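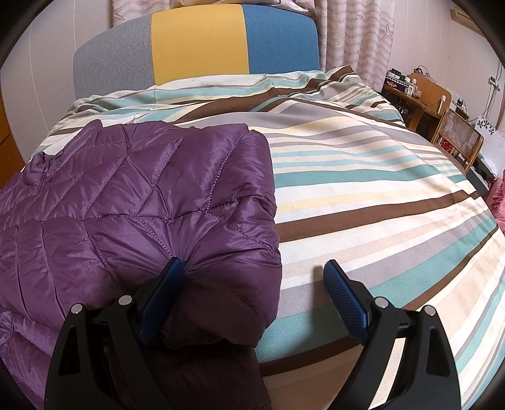 ## 4. Grasp labeling and replay

This section covers loading a recorded episode into Stiden, setting the contact labels, and checking them against the replay before you export to the trainer. It assumes you have finished section 3 and that the hand-held gripper has a valid calibration file.

### 4.1 Before you start

- Stiden 3 or later is installed on the workstation.
- The episode folder has been copied off the gripper. Do not label from the card.
- The lens profile is `fisheye_wide`. With the flat profile, straight edges in the room stay bent after correction and the pose tracker will drift.

**Note:** Folders made with the old Cerkero recorder have no jaw width file. Run `stiden convert` on them first.

### 4.2 Load an episode

1. Open a terminal in the project folder and enter `stiden open <episode>`.
2. Wait for the tracker pass to finish. The status line changes from `tracking` to `ready`.
3. Check the track length in the left panel. Anything under 294 matched points is flagged yellow. You can still label a yellow episode, but it will not be used for pose training.
4. Scrub to the first contact with the arrow keys. Hold Shift to jump 18 frames at a time.

Patterned bedding gives the tracker plenty to hold on to, as long as it lies still. If the gripper drags the cover along with the garment, the tracker reads that as camera motion. Mask the cover with the polygon tool and run the pass again.

### 4.3 Set the contact labels

Each finger pad has its own label. Do not copy one side to the other.

1. Select the left pad. Set it to `contact` if it presses on the target, or `free` if it does not.
2. Select the right pad and do the same. A pad that rests on the bed beside a jacket is labeled `support`, even when the other pad is on the jacket.
3. Set the target class. For quilted or padded garments, use `soft_thick`. The planner allows more jaw travel for this class.
4. Mark the grasp point on the fold, at the middle of the pad.
5. Press Enter to save. The label bar turns solid.

**Caution:** `grasp` and `contact` are separate labels. Use `grasp` only when fabric is held between both pads. If one pad is pushing a fold down and the other is off the garment, the label is `contact`. Mixing them up teaches the policy to lift too early, and the arm will come up with nothing in it.

Glossy fabric can confuse the edge finder. Bright creases are sometimes picked up as the garment outline — turn on **Ignore highlights** and redraw the outline by hand where it still jumps.

### 4.4 Check the replay

1. Click **Replay**. The planner draws the gripper path over the video.
2. Watch the drawn pads at each contact. They should stay on top of the real ones.
3. If they sit to one side, open **Offsets** and reload the calibration file. Do not nudge the values by hand.
4. Click **Validate**. Fix every red item. Yellow items can be left.

Error 377 means the jaw width and the contact label disagree, usually a `grasp` set on open jaws. Go back to 4.3, step 1.

### 4.5 Export

1. Enter `stiden export --to jotach`.
2. Type your name when asked. It is stored with the labels, so a reviewer can send questions back to you.
3. Confirm that the episode appears in the Jotach queue with the status `waiting`.

Labels are locked once a reviewer opens them. To have an episode unlocked, write to Dagim Mekonnen. Calibration problems go to Ilango Venkataraman, with the episode folder name in the subject line.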